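Water and Detergent Use in a Shared Laundry Room

Project report by Onyekachi Wike
Household Technology module, second year

1. Background

The laundry room on the ground floor of Londar House is used by three floors of students. When I moved in, people complained about grey towels, a sour smell from the machines and clothes that came out with white streaks. The residents' usual answer was to add more detergent. I wanted to find out if the amount of detergent and the size of the load made any difference to how well things were rinsed, and what looking after the machine involved.

My supervisor suggested keeping the project to one front loader and one kind of load. The work was done in June, mostly before eight in the morning, when the room is quiet.

2. Method

All the washes were done on the 30 degree cotton programme with the same liquid detergent. I used old cotton towels that had been lent to me by the Fesow hall store. They were weighed dry on a kitchen scale before each wash. The small load came to 1759 g. The large load was made up by adding towels until I could still fit a flat hand between the top of the load and the drum.

Rinsing was judged in two ways. First, one towel from each wash was put in a clean bucket of cold water, stirred for a minute and left to stand, and I wrote down whether there was foam on top. Second, the towel was weighed straight out of the machine to see how much water it still held. One towel weighed 602 g dry and 1060 g after a normal spin, and I used that same towel throughout so the numbers could be compared.

Between washes the door was left wide open and the drum was wiped with a dry cloth. I started doing this after the first two washes, when I noticed that the cloth came away grey from the rubber seal.

3. The parts that matter for rinsing

A front loader does not fill up like a bath. A small amount of water sits at the bottom, and the drum lifts the clothes and drops them back into it. The lifting is done by the raised paddles on the inside of the drum. The water moves in and out through the small holes in the drum wall, and on the spin it is thrown out through the same holes.

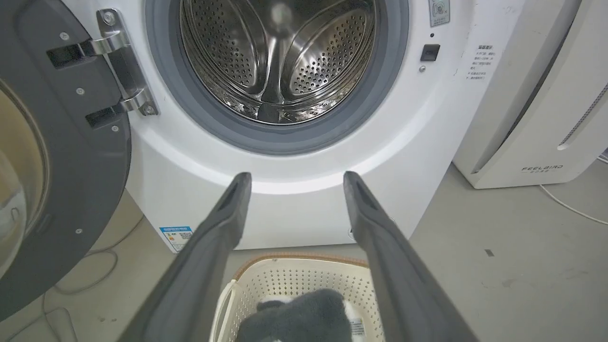

If the drum is packed too full, the paddles have nothing to lift. The towels turn as one lump and the ones in the middle hardly move through the water. This was the main thing I learned from the reading, and it agreed with what I saw in the bucket test.

The seal is the other part worth knowing about. It is a folded ring of rubber that stops water getting out past the door. Lint, hair and leftover detergent collect in the fold, and because the lowest part of it stays damp it is the first place to smell. In most of the rooms I asked, the residents had never wiped theirs.

4. Results

With the small load and the dose printed on the bottle, there was no foam left in the bucket after standing. With the small load and a double dose there was a thin ring of foam round the edge. With the large load and a double dose the foam covered almost 30 per cent of the surface, and the towel felt slippery when wrung out by hand.

The spin weight changed less than I had expected. The test towel came out a little heavier from the large loads, but the difference was small and I would not want to base anything on it – the kitchen scale is not very steady with a wet towel hanging over the sides.

White streaks appeared only on the large loads. I take these to be detergent that had not been rinsed away, though I had no means of testing for it.

5. Problems

The Utberg scale switched itself off twice while I was weighing, and those two readings were thrown out. I also had to repeat one wash after somebody added a pair of socks. The water here is fairly hard, so a hall in a soft water area might see more foam from the same dose.

6. Recommendations

Follow the dose on the bottle and leave a hand's width at the top of the drum. Wipe the seal at the end of a wash, including the fold at the bottom, and leave the door open. I have put a short notice with these points on the wall by the sink, and the Abubakar building has asked for a copy.

If I carried on with the project I would compare powder with liquid, and try the extra rinse setting on the large loads.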